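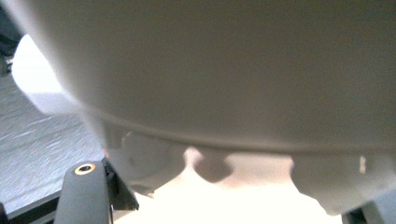
Off-white curve with a wavy lower edge, close up

Fullent Surface Cleaner, 200 ml bottle and 800 ml refill

I've been selling this stuff since March and I still get asked the same thing at the counter: what's it for? Well, it's for pale things, mostly. White and off-white molded pieces, light tabletops, the plain cups and trays and covers that look great the day you buy them and then pick up gray smudges from everybody's hands. I have a soft spot for pale furniture (I know, I know, with my coffee habit) so I go through a lot of cleaner, and Fullent is the one I keep on the shelf at home too.

It's a thin liquid, a little cloudy, with a light soapy smell that's gone by the time you've put the cloth away. No grit in it at all. You put a bit on a damp cloth, wipe, then go over it with a second damp cloth that has nothing on it. I like a thin cotton one for that second pass - the fluffy kind leaves lint and then you're picking it off for ages.

Big smooth curves are the easy part. Work in long strokes and overlap them a little, and turn the cloth when you feel it start to drag. Where you want to slow down is anywhere two surfaces meet. A seam or a rim is where old grime likes to sit, and a wavy edge is even worse because your cloth rides right over the dips. I wrap the cloth around a fingertip and follow the shape in and out. A cotton swab does the really narrow bits.
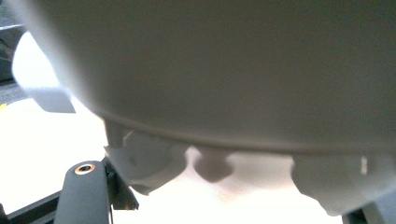
The rim and the three rounded lobes under it

If you've got a lot of shapes like that to do, have a look at the Jitach soft brush, which I stock right alongside. It has a short handle and bristles that bend easily, and it gets up under an edge much better than any cloth I've tried. I sell them as a pair with the small bottle if you ask, and you don't need to buy both at once!

Sizes and what's in the box

Small bottle: 200 ml, flip cap, comes with 2 cotton cloths
Refill: 800 ml, screw cap, no cloths
Jitach soft brush: sold on its own or with the small bottle
Shelf life: use within 3 months of mixing if you thin it down

The refill has no spout, so pour it over the sink the first time. I use a little kitchen funnel. One refill tops up the small bottle four times, and for my house that's plenty.

On tabletops

Light wood-grain tops are the other thing people buy it for. Go with the grain, use less than you think, and don't let it puddle. I had a Mellor table in the shop for years with a pale top and I did it every evening at closing, one cloth with cleaner, one without, finished before the kettle boiled. If there's a fine line or a join anywhere in the surface, keep the cloth just barely damp there and dry it right after. Bare, unsealed wood is a different story and I'd use something made for it.

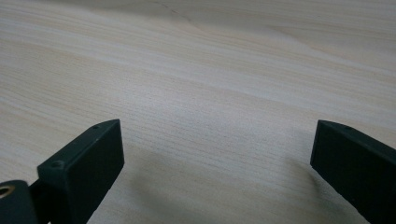 Can I use it on a surface that food touches?
I'd keep it for the outsides of things and for tables. If you do use it where you prepare food, rinse the spot well with clean water and dry it before anything goes down.

Matte black is trickier than white, in my experience. It doesn't show coffee but it shows every single fingerprint and every swipe of a cloth that was too wet. For low black side tables and the little ones you stand on top of a bigger table, I put one drop on the cloth, wipe the top in one direction only, and buff with a dry cloth straight away. Thin metal legs just get a pinch of the cloth run down each one. Take your cups off first, obviously - and wipe their bottoms while you're at it, or you'll be back doing rings tomorrow.

And if your table has a cable hole in it, go around the opening with a swab. Don't pour anything near it.

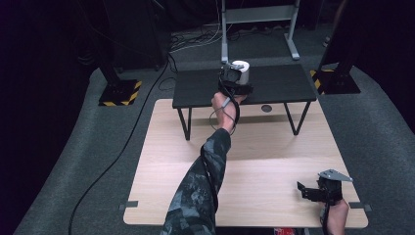 Ordering and returns

The small bottle and the brush are in stock now. The refills come to me through Govico and I get them in batches, so if the page says they're out, leave your email and I'll write when the next lot lands. Unopened bottles can come back for a refund. Opened ones I can't take, but if the cap leaked on the way to you, send me a photo and I'll put another in the mail.

Try it on a hidden corner before you do the whole piece, please, especially anything painted.

Page updated 22/10/2025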